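Home | Docs | Snack Table | Baskets | Contact

# Snack Table Notes

Last updated: May
Reading time: 3 minutes

## What this folder covers

These notes go with the Snack Table set, one of the smaller sets in the Lundus collection. The subject is small packaged snacks on a wooden tabletop, with a gray plastic basket at the left side. Each entry is about sorting loose snacks: what is on the table, what the packets are like, and which label they get.

The set has 910 entries. Of these, 300 have been read twice, once by Costel Bogdan and once by Bianca Bălan. The rest have been read once. Entries that were read twice are marked `checked` in the index.

## The table and the basket

The table stays the same through the whole set. It is brown wood with a dark, wavy grain. Thin packets in dark wrappers can be hard to pick out against it, and the notes column says so when that was a problem.

The basket is open at the top and has rows of small rectangular openings in the sides. In the index it is called `basket_gray`. Earlier drafts used "bin" and "tray" for the same thing, and a few of those words may still be in the notes column. 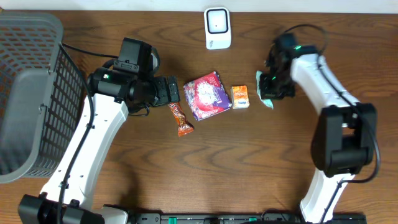
Lăcrămioara Tănase asked whether the slim bars should have their own label or go in with the square packs. She sorts by shape at home and thinks one label for everything wrapped is too wide to be of use. Her view was that a bar lying diagonally and a square pack lying flat are two different jobs for anyone clearing a table, and that the index should let you pull up one without the other.

We went with her suggestion. The labels are now:

- `bar` – long and slim, with crimped ends
- `pack_square` – flat, sides close to equal
- `container` – anything with stiff walls
- `other` – small items that fit none of the above

Color goes in a separate column, in plain words. Use two colors at most, the larger area first. A shiny red-orange wrapper is `red-orange`, and a pink and purple one is `pink, purple`. Do not guess a flavor from the color.

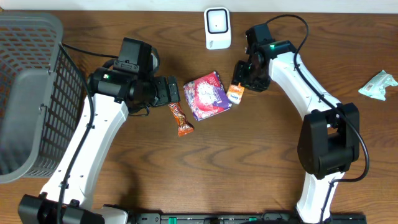
Brand names are left out of the index even where they can be read. The Jindau list has a column for them, and the two lists can be matched on entry number if you need that.

## Known problems

- Glossy wrappers catch the light, and the color column is less reliable for those. Silviu Ene went through the worst ones on a Friday and fixed what he could.
- Packets that touch each other are entered one by one. If the border between them was not clear, the entry has `touching` in the notes column.
- Two entries copied over from the Farkar list have the wrong basket name. They are left as they are so the numbering does not shift.
- The `other` label is used too freely in the first part of the index. It needs another pass.

## Changes

Version 3: split `wrapped` into `bar` and `pack_square`, color column added.
Version 2: one name for the basket, spelling cleaned up.

Corrections go to Desta Gebru. Please give the entry number and the column – a general note that something looks off is hard to act on.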